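Last updated: Jul 13, 2021

I have bought four dish soaps in my adult life that I would cross the street for, and Neltura's concentrated bar is now one of them. Yes, a bar! For dishes! I was as doubtful as you are. My friend Efua Acheampong pressed one into my hand in December, wrapped in brown paper, and told me to leave the bottle under the sink for a week. I left it there for good.

If you haven't met a dish soap bar before, you rub a wet brush or cloth over the top of it, get a good lather going, and wash as you normally would. There's no squirting into the sink, and you never get that slick pool of green stuff that takes three rinses to clear. The bar I have is the big one, 240 grams, unscented. They also do a lemon one, which I tried for a while and found a bit much (it smells like a hotel lobby), and a rosemary one I haven't gotten to yet.

Grease first, as that's what everyone asks me. I cook a lot of sausages and a lot of peppers in oil, and I have a roasting tin that has seen terrible things. The bar takes the grease off in one go if the water is hot, and in two if you're being lazy with the tap. Bacon fat is the hardest test in my kitchen and it passed, with a bit of elbow. Where it struggles is anything baked on with sugar, so a lasagna corner or a burnt jam pan still needs a soak. I put the pan to soak with a few shavings of the bar cut off with a butter knife, and that works very nicely. 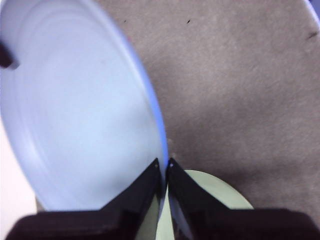 Glasses come out beautifully, and I want to dwell on this because it was my biggest worry. We have hard water, the kind that leaves a chalky ring in the kettle, and I'd read that soap bars leave a film in hard water. Old-fashioned soap does. Neltura's is made with a milder cleaner instead of true soap, and I get no film at all on tumblers and only a faint haze on the tall thin glasses, which a wipe with a dry cloth takes care of. If your water is softer than mine you may not even get that.

My hands like it too! I wash up without gloves, and by the end of last winter my knuckles were usually cracked. This year they weren't. I can't swear it's all down to the bar (I also started using a better hand cream), but I do notice my skin feels less tight afterward.

Now the soap dish, and please don't skip this part. A bar that sits in its own puddle turns to jelly, and you'll hate it and blame the soap. Mine lives on a Sibiya draining dish, a plain ceramic thing with ridges and a lip that tips toward the sink. Before that I used a saucer and lost a good third of the first bar to mush. Any dish with real drainage will do. Turn the bar over every couple of days so it wears evenly and dries on both sides.
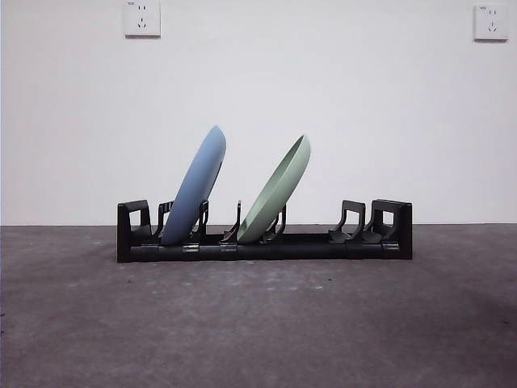 As for how long it lasts, I kept the paper wrapper and wrote the start date on it. My second bar, on the proper dish, went 67 days with two of us eating at home most nights. The bottle I used before never made it anywhere near that far. When it gets down to a sliver, press it onto the new one while both are wet and leave them overnight. They stick together fine.

I've tried two others for comparison. The Fono bar lathers faster but it's soft and went down at an alarming rate, and it has a perfume that clung to my wooden spoons. The Gendoter one is rock hard and lasts forever, but getting suds out of it is a workout. Neltura sits happily between them. I paid 9 dollars for mine.

A few small grumbles. The wrapper tears if you look at it, so bars kept in a damp cupboard get sticky corners. The lettering stamped on top is pretty but traps crumbs for the first few washes. And if you share a kitchen with someone who likes to leave the bar sitting in the sink under a dripping tap, you'll need to have a word. I've had mine.

For a brush, get one with stiff, short bristles and a flat face. The round floppy kind skates over the bar and picks up next to nothing. I'm on my third bar now, with the rosemary one next in line.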